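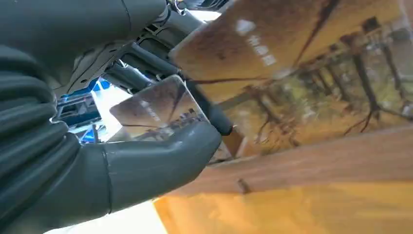 An autumn forest on a large card, with a small see-through card next to it.

In Praise of the Box of Cards

17/11/2023

I have kept picture cards for most of my adult life, and for most of it I have been told, kindly and often by people I love, that I could scan the lot and get the shelf back. I did try it once. One long September I fed 400 of them through a scanner from Orkier, gave every file a sensible name, and felt very pleased with myself. I have opened that folder twice. The cards themselves come out nearly every week, and I would like to say a few words in their defense.

A card asks to be picked up. You tilt it toward the lamp to lose the glare, you turn it over to see whether anyone wrote on the back, and before you know it you've been looking at one stand of trees for five minutes. I can't remember ever giving five minutes to a picture on my phone, where the next one is always waiting under my thumb. A forest in October deserves better than that, I think – all that gold and all those thin dark trunks – and I'd sooner have it in my hand, where it stays put until I decide I am done with it.

The clear ones

I was slow to come around to transparent cards. The first I ever owned came from a little stationery shop in Lasness, tucked in as a free extra, and it struck me as a silly thing, a card that hadn't made up its mind. Then I happened to lay it over an ordinary card and saw the two pictures settle into each other, and I was lost for the rest of the afternoon. They scratch if you so much as look at them, and they slide off every pile you make, but I've grown terribly fond of them. I now have 19, and I keep them in tissue.

The case for a plain box

My second complaint is with the storage people. Gallardo makes a very handsome card cabinet, and I owned one for a couple of years, and I used my cards less in those years than at any time before or since. Everything had a drawer and every drawer had a label, and putting a card back felt like returning a library book.

A low cardboard box with its flaps open suits me far better. 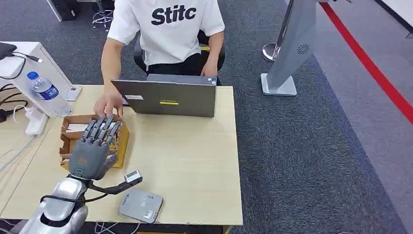

You can reach into one without getting up. You can leave it beside the laptop while you answer your mail, and between one message and the next your hand wanders over and comes back with something you'd forgotten you had. Of course it gets untidy. I have 13 cards from Lornach that ought to live together, and I doubt that any two of them are touching at this moment. But I meet them in a new order every time, and it does me good to come across a lake when I was hunting for a street.

I'll grant the scanner crowd one thing, that a folder of files doesn't need dusting and won't curl in a damp room. Make the copies, by all means. Just don't throw out the cards afterward.
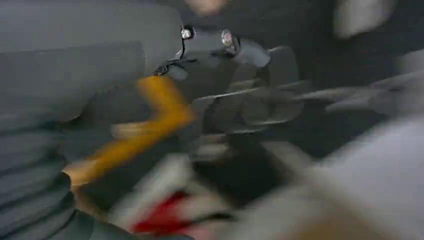

If you are starting a box of your own

Begin with whatever comes your way, and don't worry yet about whether it goes together. Write on the back in pencil. Put the clear cards on top, where nothing can rub against them, and leave the lid off for as long as you can stand the look of it.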